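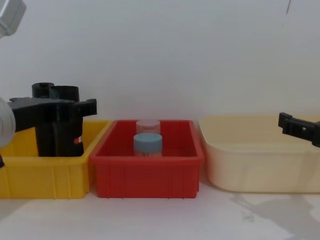 ## 4. Setting Up the Sorting Bins

Read this section once before you start. You won't, but we like to ask.

The Flamness shelf kit leaves the factory without bins, so use whatever plastic ones you own. Colors don't have to match. If they do match, put a label on each one, or you will be opening section 7 ("Finding Things Again") sooner than planned.

1. Clear a stretch of tabletop against a wall. Moving the pile to a chair counts as clearing for up to 12 minutes.
2. Wipe the surface and let it dry.
3. Stand the bins side by side with their backs to the wall. Rims may overlap slightly. Bases may not.
4. If one bin has a rim that dips on one side, turn the dip toward you. It's much easier on the wrists.
5. Give each bin one job and write it on the card (part 2846):
 - **Yellow:** things to go back to another room
 - **Red:** small jars and pots with screw-on lids
 - **Cream:** anything too wide for the other two
6. Fill the red bin first. Jars go in upright, tallest at the back.
7. Check every lid. A lid that is merely resting on its jar will wait until you carry the bin.

**Note:** A bin with two jars in it is a working bin. Resist the urge to top it up with batteries, string and the spare key to something in Vustemside.

**Caution:** Don't stack ribbed bins on a smooth tub. They slide – slowly at first, which gives you time to regret it.

**Caution:** Keep the full row under 60 pounds if you plan to move it onto the Flamness shelf. Lift one bin at a time, however strong you feel.

### 4.1 If you have a bin left over

Leave it empty for now. Soudabeh Naseri, who wrote the first edition of this guide, recommended keeping a spare for the things that turn up behind the couch. Gordon Lavoie's revision suggests giving it away. Both methods are supported.

Go on to section 5 for fitting the Clolov divider. Have a flat screwdriver ready.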